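Repainting the hallway, and what I would do differently

6 Aug 2023

The hallway is finished. I started planning it in January and meant to have it done by Easter, so it has taken a good deal longer than I said it would.

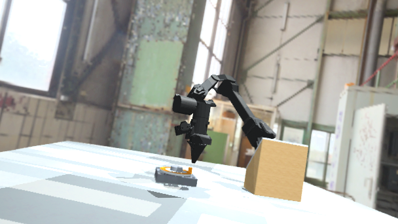 Amerley Opoku wrote under my last post that I should stop buying tester pots and just choose a colour, and that any of the greens would look fine once the coats were back on the hooks. She had a point. By then I had nine patches on the wall by the meter cupboard and I was walking past them several times a day without getting any closer to a decision.

So I chose. The lower half of the wall is a dull grey-green from Parnska and the upper half is an off-white from the same range. The line between them is 143 cm from the floor. I got that figure by holding a strip of masking tape against the wall at different heights and asking my husband to say stop. It sits a little above the light switches, and it clears the top of the radiator shelf. Most advice says to go lower than that, about a third of the way up, but our ceiling is high and a lower line made the hall look like a school corridor.

The old colour was magnolia, or had been at one time. Behind the bookcase it was still a clean cream and everywhere else it had gone yellowish. Under it was a strong pink, which came through wherever the magnolia was chipped, and under that was lining paper. I thought about stripping the lot. I pulled at one loose corner near the front door and a piece of plaster the size of a saucer came with it, so I stuck the corner down again, filled the hole and left the rest alone.

Filling and sanding took two weekends. I used a ready-mixed filler for the small holes and a powder one for the bad place by the door. The powder is harder to mix but it sands better. I should have sanded with the lights on. The hall has no window apart from the glass over the door, and when I switched on the ceiling light after the first coat I could see every ridge I had left. I went back over the worst of them and put on another coat. A couple are still there, at knee height, behind where the umbrella stand goes.

Quantities. The Parnska tin says one thing and my walls said another. I bought 2 litres of the green and needed a second tin. The off-white I got right. If you are going over a shiny or patchy old surface, I would allow for three coats of the dark colour and not believe the label. The paint came to over £143, which includes the tester pots, and I would rather not work out how much of it was tester pots.

For the woodwork I used a satin from Vilgate in the same off-white, or as close as the shop could mix it. It isn't the same. On the skirting you would not know, but where the door frame meets the wall it is a touch colder. I have decided I can live with it. It dries quickly, which is good for skirting and bad for panelled doors, where you have to keep moving or it drags. The inside of the bathroom door has some drag marks on it. The outside I did second and it is better.

The line itself was the part I was most worried about and it went well. I painted the off-white first, down past where the line would be, and left it for a couple of days. Then I marked the height every so often with a pencil, joined the marks with a long spirit level, and taped along the top of the pencil line. Before the green went on I brushed a thin layer of the off-white along the edge of the tape, so that anything that crept under would be the same colour as the wall above. I pulled the tape off while the last coat of green was still slightly tacky. There was one place to touch up, where the wall bulges near the stairs.

What I have not sorted out is the stairs. The line has to turn and follow them up, and at the moment it just stops at the newel post. I have tried tape at the same angle as the handrail and it looks right from below and wrong from the landing. For now the stair wall is all off-white. I might leave it. Ng on the high street has a striped runner I like, and if we get that there will be enough going on.

The light fitting is also new. It is a plain glass globe from Plurora, and it replaced a three-arm brass thing that came with the house and only ever had one working bulb. An electrician fitted it, as the wiring in that ceiling is old and I did not want to touch it. The glass shows dust more than I expected.

The colour looks darker in the evening than it did on the tester patches, almost brown by the front door. I didn't like that for the first week and now I don't notice it. The coats are back on the hooks. The hooks need painting too, but they will have to wait until I have cleaned the brushes I left in a jar in the shed.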